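Le tourniquet numéro cinq

À Jalloton, les portes ouvrent à neuf heures, mais nous, les gens des tourniquets, nous sommes là à sept heures et demie. En janvier il fait encore nuit. On voit seulement la grande roue, avec ses lampes de sécurité, et derrière elle le toit du Lakau, le manège d'eau, qui est fermé jusqu'au printemps.

Cette année-là, la direction avait acheté les bracelets Ziltby. Avant, le visiteur donnait un ticket en carton, je le déchirais, je disais bonne journée. Maintenant il devait poser son poignet sur une boule de plastique, la boule devenait verte et le tourniquet se débloquait tout seul. Je continuais à dire bonne journée, mais un peu tard, quand la personne était déjà de l'autre côté.

On m'avait donné le tourniquet cinq et une tablette. Sur la tablette, chaque bracelet était un point bleu qui se promenait dans le parc. Le technicien de chez Desmet m'avait expliqué que c'était pour mesurer les files d'attente. Il m'avait montré comment toucher un point pour lire son numéro, et comment le laisser tranquille ensuite. Il insistait beaucoup sur la deuxième partie.

Le bracelet 1451, je l'ai remarqué parce qu'il ne bougeait pas.

Il était entré chez moi à neuf heures deux. Il était allé directement au petit carrousel, celui des chevaux gris, et il était resté là. À dix heures, il était encore là. À midi aussi. J'ai pensé que quelqu'un avait perdu son bracelet sous un banc. Cela arrivait souvent avec les enfants, qui ont les poignets trop fins.

Pendant ma pause, je suis donc allée le chercher. Sur le banc devant le carrousel, il y avait un vieux monsieur avec un chapeau de laine. Il tenait le bracelet dans sa main fermée, comme on tient une pièce de monnaie.

– Vous ne montez pas ? ai-je demandé.

– Non, merci, a-t-il dit. Je l'écoute.

Je me suis assise à côté de lui. J'ai écouté aussi. La musique était la même depuis l'ouverture du parc, une valse avec une note qui manquait, toujours au même endroit. Je passais devant depuis cinq ans et je n'avais jamais entendu ce trou.

– C'est moi qui l'ai cassée, la note, a dit le monsieur. Je réparais l'orgue. J'ai laissé tomber ma clé dedans. Ils devaient commander une pièce, et puis ils ont oublié.

Il avait l'air assez fier. Il m'a demandé si la boule verte savait qu'il était là. J'ai répondu que oui, que j'avais son point sur ma tablette. Il a réfléchi un moment, puis il s'est levé et il a fait le tour du carrousel, lentement, dans le sens des chevaux. Deux tours. Ensuite il est revenu s'asseoir.

– Et maintenant, qu'est-ce qu'on voit ?

J'ai regardé. Le point avait dessiné un petit rond, pas très régulier – la neige l'avait obligé à passer un peu loin du côté de la caisse.

– Un rond, ai-je dit.

Il était content. Il est parti vers quatre heures par la sortie nord, et le point s'est éteint. Le soir, il fallait écrire un rapport pour toutes les anomalies de la journée. J'ai ouvert le formulaire, j'ai tapé 1451, et dans la case du motif j'ai mis « musique ». Le système n'acceptait pas ce mot. J'ai choisi « autre ».

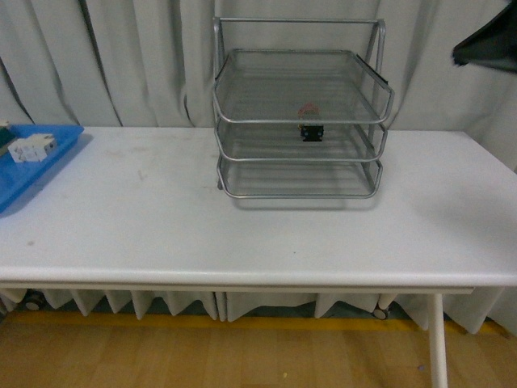

Le lendemain, je suis arrivée plus tôt que d'habitude. Le mécanicien du carrousel enlevait la bâche des chevaux, et je lui ai demandé s'il pouvait ouvrir l'orgue pour regarder au fond, avec sa lampe. Il m'a dit qu'il n'avait pas le temps avant l'ouverture, mais qu'il le ferait à midi, si je lui apportais un café.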